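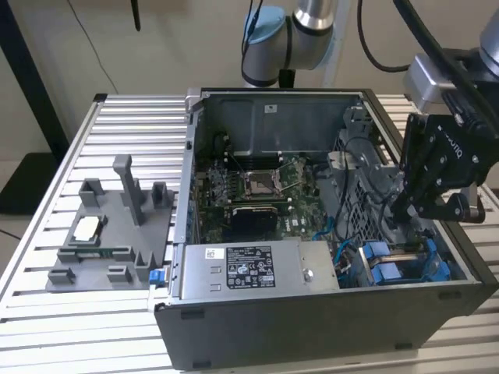 Rohani Rondonuwu had expected to hate it. Eight months of hearing about robots at the Plernonau refurbishing shop, she told us, and what she noticed in the first week was that her wrists had stopped hurting by lunchtime.

Her bench used to be the one where old office desktops were stripped all day long: side panel, memory, processor, drives, next tower please. The two arms on the slotted table take on more and more of that now, with the parts going into a gray printed holder (we're on version 11 of it, and Myroslav Levchenko swears there will be a 12!). A processor sits in its own little square, a memory stick lies in its slot, and whoever does the testing can pick them up without digging through a bin.

We have put 2735 machines through the shop since April, and the people who used to do nothing but unscrew things are learning to do the rest of it – fault finding, grading, even writing the routines for a new case model. Rohani did the last one herself, in roughly 15 hours, and was grinning the whole afternoon it ran.

It still needs us, plenty. Stuck levers and cables routed in some creative way by a previous owner go straight to the hand bench, and Myroslav keeps a list of cases that he wants solved by fall. The evening crew has asked for a say in which jobs move over next, and they're getting one: sign up on the sheet by the Drurnar shelves if you'd like an hour at the table with Rohani. Bring the awkward models, she loves those.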